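Residents' Handbook > Kitchen and Stores > Reusing Plastic Bags

Last updated: July

Clean plastic bags may be kept for reuse in the shared kitchens at Sterna House. Bags that have held raw meat or fish must be thrown away.

Turn each bag inside out, shake it over the sink and wipe it with a damp cloth. Hang it over the rail until dry. A bag put away damp will soon smell, and the smell passes to the others in the drawer.

To store a bag, lay it on a clear table and smooth it from the closed end towards the opening so that the air is pressed out. Fold it lengthways 2 times, then roll it up firmly from the bottom. Thin bags slide about and are easier to flatten with both palms.
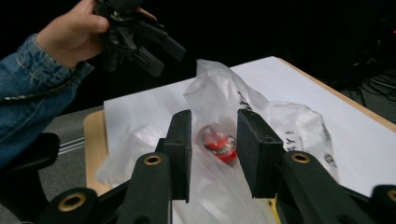 Rolled bags are kept upright in the drawer beneath the worktop, with the larger sizes at the back. Bags with holes or split seams should go in the soft plastics sack, which is emptied on Saturday. Requests for a new sack should be made to Yvette Penner in Room 102.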